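Bent pins again, gripper let go early on CPU pull (long, sorry)
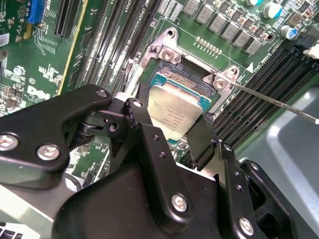
Wrist cam, chip tipped up over the socket on one of the Dell boards.

solder_goblin
14 May 2026
OK so I've been lurking in the Kosia owners section forever and now I finally have something to complain about. We do server teardown, mostly pulling CPUs and memory for resale, and the arm has done 1,534 processor pulls since we set it up in November. Pretty happy with it overall! Then last week it dropped one. Chip came up, slid out of the fingers and landed corner first on the pins. Reset everything, ran the same routine on another board, and two pulls later it did it AGAIN.

No fault logged either time. Grip force says normal right up to the drop, then zero. The arm carried on to the tray and put down nothing, very politely, and reported a good part.

We're on the Prumer fingers, the narrow ones, and the stock wrist. Anyone seen this?

mattock77
What's your grip set to? Those narrow fingers don't have much to hold onto if you only get them on the edge of the substrate. I had a similar thing with memory sticks and it was grip force, bumped it up and never saw it again.

solder_goblin
Default for the part profile. I'm nervous about going up, I've already chipped one substrate corner doing that.

pelican_dave
Please don't just crank the force. You'll trade dropped chips for cracked ones and those are harder to spot.

Look at your picture, the finger is on the right-hand edge and the lid is tilted. If yours tips like that on every pull, the hold is coming from one side and friction is doing the rest. I'd check finger alignment before touching any number in the software.

mattock77
It worked for me is all I'm saying. And some tilt is normal, you kind of have to peel it up.

pelican_dave
Memory sticks aren't CPUs. A stick can take a squeeze.

ruthless_ruth_b
Check the pivot screws on the linkage. Ours walked loose and the fingers still closed fine with nothing between them, but put a load on and one side gave. Naseri (we buy our spares there) told us to go over them every 4,000 cycles and we were way under that when it happened. Takes two minutes with a hex key. Witness marks on the screw heads help a lot, just a dab of paint pen.

Also, whose screwdriver is that on the frame screw? Is a person holding that with the arm live? That bothers me more than the pins tbh.

solder_goblin
Fair question. Arm is in hold when we do the frame screws, so it isn't moving.

ruthless_ruth_b
Hold isn't off. Hold is motors on and waiting. If it loses the part and decides to re-grip, your knuckles are right there. You just told us it drops things and doesn't know it dropped them, so I wouldn't trust what it thinks it's doing.

mattock77
Eh, at those speeds it's a pinch. We work next to ours all day.

pelican_dave
Ruth's right. Do the screws first, hands out, then let it in.

solder_goblin
Yeah ok, I hear you. Changing the order tonight, screws done before the arm comes anywhere near.

And update on the screws: one of the pivots had up to a quarter turn of slop in it!! Snugged it down and put threadlocker on. Haven't run enough boards to say it's fixed. Still want it to stop if the grip reading goes to zero mid-move, does anyone have that working?

cable_gremlin
Cundance has a part-present add-on that does that, but it's a pain with the narrow fingers, lots of false stops. I turned mine off after a week.

ruthless_ruth_b
I'd take the false stops.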